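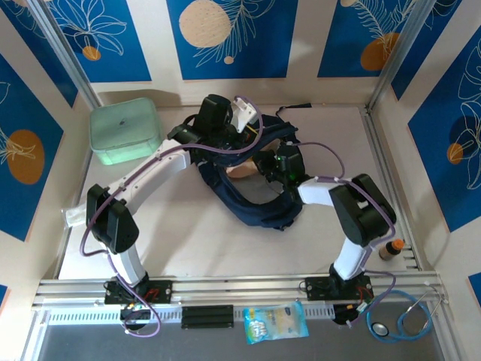 Two robot arms at a tabletop enclosed by blue and white panels.

2023-01-08

Perner Athletic Club to Appeal Stand Closure and Fine

Perner Athletic Club confirmed today that it will appeal the league's decision to close the East Stand at Tridum Park for one home game. The club has also been fined for objects thrown onto the field during the second half of its 3-1 win over Zunow.

The club accepts that the conduct of a small group of spectators was unacceptable. It has reviewed its own security footage and has banned four ticket holders until July. Their names have been passed to the league.

"We do not dispute what took place, and we have apologized to Zunow and to the match officials," said club president Serpil Akgül. "Our appeal concerns the closure - a penalty that falls on 2,000 supporters who did nothing wrong."

The appeal will be presented by the club's legal counsel, Alper Coşkun. It asks that the closure be suspended for the rest of the season and that the fine remain in place.

If the appeal is denied, the 604 season ticket holders in the East Stand will be offered seats in the North Stand for the home game against Ó Flaithearta. Single-game tickets will be refunded in full.

Head coach Osian Owen and the players will make no comment on the matter while the appeal is open.

Media contact: Hưng Triệu, Communications Office, Perner Athletic Club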